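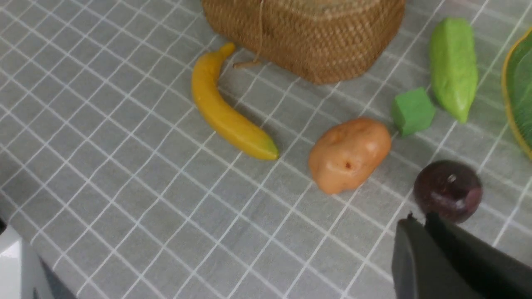
Doina Berisha
1/ Play kitchen sort-out, part two! Thank you for all the lovely messages on part one (the spice jars, the tears, the missing lid). Tonight I'm doing the pretend produce, and I've got a cup of tea and the gray checked cloth down on the table so I can see what I'm dealing with.

2/ The wicker basket is staying, I decided that before I even started. It came from my aunt Precious, who kept her knitting in it for years, and I've never had the heart to snip off the bit of string hanging down the front. It's part of the basket now as far as I'm concerned.

3/ The banana is a keeper too. It's plastic and very, very yellow, with that slightly greenish-brown tip that makes it look like it was bought with good intentions for lunches. My daughter uses it as a phone most mornings. She rings my mother on it and they have long talks about shoes.

4/ And then the potato, which I love more than a grown woman should love a toy potato. It has a little dark eye and all the lumps and creases! My son calls it Jang and it has to be tucked in at night, so it will be going in the basket last, on top, where he can find it before breakfast.

5/ The little green cube is the one I can't place. Does it go with the food or with the blocks? In our house it has been peas, soap and a birthday present, so I'm leaning toward food, but I'm open to being talked out of it.

6/ For those asking about the cloth, I got it at Tiswood back in April, 12 dollars, and it goes in the wash with everything else. I wish I'd bought two, because the other one I own has a beet stain the shape of a boot.

7/ Kagiso asked whether I wash the toy food. I do! Warm water, a drop of dish soap, then onto a towel overnight before anything goes back in the wicker.

8/ Right, my tea is cold and there's still a bag of wooden bread in the hall closet that I've been pretending I can't see. Part three will be the bread. Send me your votes on the green cube in the meantime.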